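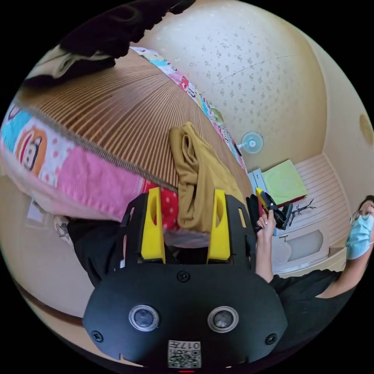
Yellow fingers, unit 017

From: Saulius Mägi
To: Dunora cooking list
Date: August 7, 2026
Subject: Re: Pork shoulder drying out on the second day

On the pork shoulder question, Pärn wrote:

> I did a bone-in shoulder for the family on Saulius's timing, 3 hours
> covered and then uncovered until it browned. It was very good the
> first night. I sliced the rest and put it in the fridge on a plate
> with foil over it, and the next day it was dry and tasted a bit like
> cardboard. Reheating it in the microwave made it worse. Should I have
> left it in the oven longer, or less? The thermometer said it was done.
> Also, can I freeze the cooked meat, or is it a lost cause?

The oven time sounds fine. I think the trouble started with the slicing. Sliced pork has a lot of cut surface and it loses moisture in the fridge, foil or no foil.

What I do with leftovers:

1. Keep the meat in one or two big pieces. Don't slice what you aren't eating that night.
2. Pour the pan juices into a tall jar and put it in the fridge. The fat sets on top and you can lift it off with a spoon.
3. Put the meat in a container that fits it closely, pour a few spoonfuls of the juices over, and put the lid on. Get it into the fridge within two hours of coming out of the oven.

To reheat, slice it cold. It cuts much cleaner that way. Lay the slices in a small baking dish, overlapping, and add enough of the juices to come partway up. If you're short on juices, use chicken stock. Cover tightly with foil and heat at 300 degrees until it's hot all the way through. In my oven a dish for four people takes 40 minutes from the fridge. I don't use the microwave for this, except for a single plate with a damp paper towel over it.

Yes, you can freeze it. Same idea, big pieces with some juice in the bag and as much air pressed out as you can manage. I froze half a shoulder last December and used it within two months. It went into a bean soup and a pan of hash, and both were fine. I wouldn't serve it as a roast after freezing.

About the cardboard taste, that comes from cooked pork sitting in contact with air. Covering it with juice helps more than anything else I've tried. A sauce with vinegar or mustard in it will hide what's left. My usual one is two tablespoons of cider vinegar, one of brown mustard, a spoonful of the jarred juices and plenty of black pepper, warmed in a small pan.

One question back to the list. Has anyone tried the shoulder from the Stindau market? It's cheaper than where I go now, but the pieces I saw had the skin on and I've only cooked it skinless. I'd like to know if you score it first or take it off.

Saulius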